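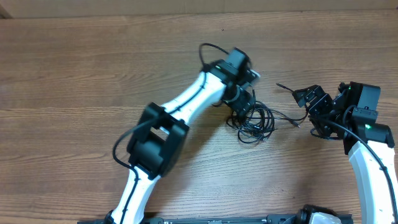

Pour huiler un plateau en bois, poncez toujours dans le sens du fil, grain 120 puis 180. Repérez-le avant de commencer : sur un plateau brun moyen comme celui-ci, les lignes fines courent presque à l'horizontale, avec des veines plus sombres à gauche. Dépoussiérez, huilez, essuyez l'excédent — tout l'excédent, même celui que vous trouvez joli.

Ce site utilise des cookies. Accepter | Refuser

À lire aussi
Décaper une chaise
Choisir sa cire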